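What Makes a Long Joke Work?
Project report by Fouzia Gilani

For my project I collected 303 jokes, mostly the long, rambling kind my uncle tells every December, and read them to classmates to see which ones got a laugh.

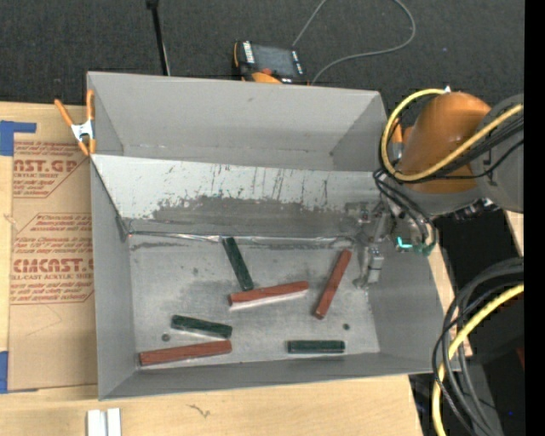 The taxi and barber jokes did best, I'm happy to say – even the slow ones! Csaba Dudás kept score for me, and he noticed people often started giggling well before the punch line. My own favorite, the one about the parrot, got 2 laughs, and one of those was mine.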